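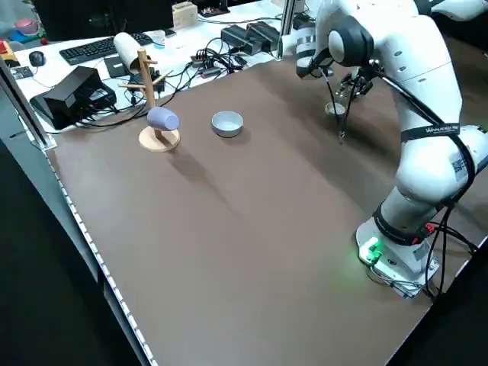 Can I load subtitles made for a different cut of the same film?

Only if you are willing to retime them. Ulgate will open the file without complaint, but lines written for a longer cut will drift away from the actors' mouths at the first missing scene and will not come back on their own. See section 4.3.

4. Preparing subtitles for a screening

This section covers loading a subtitle file, checking it against the film and getting it on to the screen in front of an audience. It assumes you have already connected the Vanovby projector (section 2) and given the film a name you will recognise at seven in the evening. "final_final_new" is not such a name.

4.1 Loading the file

1. Open Ulgate on the projection computer and choose Programme, then New Screening.

2. Add the film first. The subtitle menu stays grey until you do, however often you click it.

3. Choose Subtitles, then Attach. Pick the file and press Open.

4. Look at the line count in the bottom left corner. A talkative drama usually comes to more than 2000 lines. If yours shows 2, you have attached the translator's covering note.

5. Set the language of the subtitles. This affects line breaks and punctuation only. Ulgate does not translate anything, and will cheerfully display a whole film in Portuguese under the heading "English".

Note: Accented letters that appear as question marks mean the file was saved in an older text format. Choose Subtitles, then Re-read As, and go down the list until the names look right. In our test file the director's credit, Ngô, makes a handy check. Find an accented name in your own film and use that.

4.2 Checking the timing

Do this on the day before the screening if you can, and certainly before the doors open.

1. Go to the first spoken line of the film. The subtitle should appear as the actor starts speaking and leave shortly after they finish.

2. Go to a line near the middle and check again.

3. Go to the last spoken line. People skip this step, having had two good results, and the last reel is where the trouble lives.

4. If all three lines are late or early by the same amount, open Timing and move the Shift slider until they agree. Press Apply. The slider shows the shift on screen but saves nothing until you do.

5. If the gap grows steadily as the film goes on, the file was timed for a different frame rate. Choose Timing, then Stretch, mark the first and last spoken lines, and let Ulgate work out the rest.

Caution: Do not use Shift and Stretch on the same file in the same sitting without saving a copy in between. Undo goes back one step. We are aware of how people feel about this.
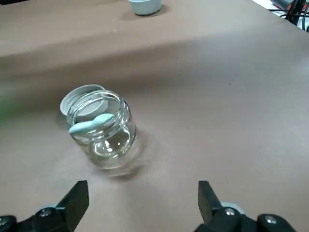 Fig. 4. Open glass jar, with its white lid behind.

4.3 Subtitles from a different cut

Directors' cuts, television cuts and the version that played at one festival and was never seen again all have their own timing. If a file runs well for a while and then jumps, you probably have a mismatch.

1. Find the last line that is correctly timed. Write down its number.

2. Play on to the next line you can match by ear. Select it in the list and choose Timing, then Move From Here. Every line after it will move as well.

3. Delete any lines belonging to scenes you do not have. Leaving them in gives the audience a conversation between two people who are not in the room.

4. Repeat at every cut. A heavily trimmed film may need this a dozen times — allow an evening, and something to eat.

The sample programme supplied with Ulgate includes the Gudent reel, whose subtitles were written by Maricel Espiritu for the long version and left alone on purpose. The first mismatch is at line 3448. Practise on that before you try it on something people have paid to see.

4.4 Size and position

1. Stand in the back row while a colleague plays a scene with plenty of dialogue. If you have no colleague, start the film and walk briskly.

2. Choose Display, then Size. The setting of 30 suits most small halls. Go up for a deep room with a flat floor.

3. Raise the subtitles until they clear the head of the tallest person likely to sit in the front half. On a flat floor this is higher than looks elegant.

4. Turn on Outline for black and white films. White letters on snow have spoiled a good many westerns.

Note: Position is saved with the screening and size is saved with the computer. If the previous screening was set up for a larger hall, yours will open with very large letters. Reset the size each time.

4.5 During the screening

Keep the Timing window closed. It appears on whichever display you used last, and on the night that is usually the big one.

If a subtitle sticks, press the space bar once. Pressing it twice pauses the film. To restart, press Play and wait; the sound returns slightly before the picture does.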